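Moving a small office off paper timesheets
Speaker notes, 10/26/21

Slot is 20 minutes with questions. Keep the intro short, they have the handout.

Slide 1. Title. Say who we are: Hullent does payroll for small shops and clinics. Mention that the Etar office was the first one we moved over and that most of what follows comes from there.

Slide 2. Where we started. Every site filled in a paper sheet and faxed or dropped it off. Stojanovska had 12 sheets per pay period, and two of those were usually missing on the day we ran payroll. Hold up the old form. Let them look at the overtime box – it is too small to write in.

Slide 3. What went wrong with paper. Late sheets. Bad handwriting. Breaks left off. Corrections made after the pay run, so the next check was off as well. Ask for a show of hands: who has had to cut a second check this year?

Slide 4. First try. We sent out a spreadsheet in August. People typed over the formulas. Two sites kept their own copy with different column names. Don't spend long on this, one minute at most.

Slide 5. What we use now. Web form, one line per shift, start, end, break. The supervisor approves on the same page. No app to install. Prosach asked for a phone version and we said to use the browser.

Slide 6. Numbers. By the third pay period roughly 80 percent of shifts were entered on the day they were worked. Explain that we did not chase people for the rest until the cutoff.

Slide 7. Training. Do it at the site, at the counter, on a machine like the ones staff will use. Short sessions. Have each person enter a real shift from last week and then fix a mistake in it. Sign out at the end – shared laptops are where hours land under the wrong name.

Slide 8. Shared machines.
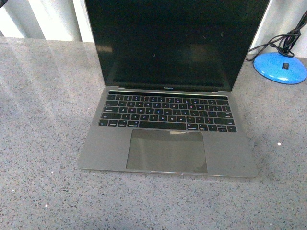
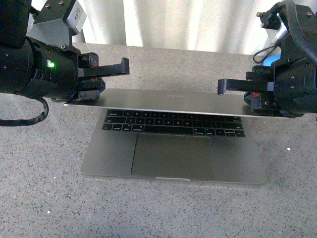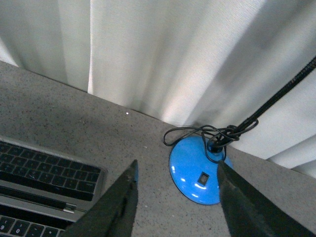
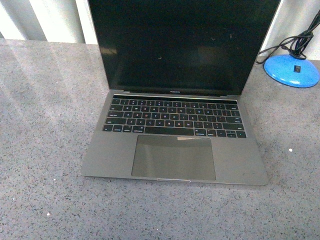 Points to make: one login per person, never one per site. Set the page to time out. Keep a few blank paper sheets in a drawer for when the internet is down, and enter them the same day it comes back.

Slide 9. Cost. Give the monthly figure from the handout, don't read the whole table. If someone asks about time saved, say we only tracked corrections and have no good number for hours.

Slide 10. What I would change. Start with one site and run paper alongside for two pay periods. Get the supervisors in first. Write the cutoff time on the form itself.

Questions. Likely ones: overtime across two sites, tips, how long we keep the old sheets. For the last one, tell them to check their state rule before they shred anything.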